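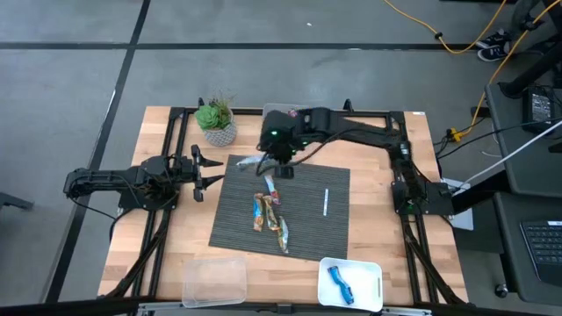
A snack bar in a silver wrapper, on the gray mat.

20 April 2020

I finally filed for the extension on my taxes, which the government had already given me. Ayuba Ayaaba pointed this out after I spent most of an evening on the form. He does my books for the price of a decent lunch, and now that lunch is off he does them for nothing, with a matching tone of voice.

My other project this month was moving the old retirement account out of Lightfoot. It has been there since my Cerdale days, quietly paying a fee I never looked up. I looked it up. Then I called, listened to the same flute for 30 minutes, and was told the transfer needs a paper signature, mailed, with a stamp from a bank branch that is closed until maybe June. 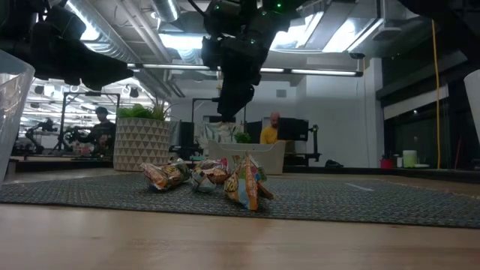 Snacks, three packs.

Putent, where the money is supposed to end up, has sent me 9 emails welcoming me aboard. The balance there is still zero. They also want me to keep about $500 in cash "for flexibility." I have never felt less flexible.

Ayuba's advice is to leave it all alone, stop checking the balance before breakfast, and put the fee letter in the folder with the other fee letters. I have bought a second folder.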